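Kollum Tabletop Arm - Can It Clear the Table Yet?
By Lesego Masilela
Mar 19, 2022

Short answer: some tables, yes! Kollum is our arm for small household jobs, and the one people ask about most is tidying up. Cups, bowls, cartons, a glasses case left out overnight - the stuff that piles up in every home.

It lifts up to 761 grams, so a cereal bowl is fine and a full kettle is out. The padded fingers are the part I love. They give a little as they close, and thin plastic cups come through our bench tests much better than they did with the old hard grips. 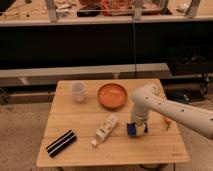 Clutter is still the hard bit. Six things spread out with space between them is a good day for Kollum, but push them together and it slows right down (so do I, to be fair). Dishwashing, laundry and anything with a zipper are still your job. Ute Hollmann is working on soft items now, and her early runs with dish towels have me pretty excited.

Setup takes 88 minutes if you follow the printed guide. Spare finger pads are part no. 2186 and swap out without tools.

Questions about Kollum? Write to Philomena Daly at the Omon parts desk.

© 2022 Omon | Contact | Back to top

We use cookies to remember your settings. Accept | Manage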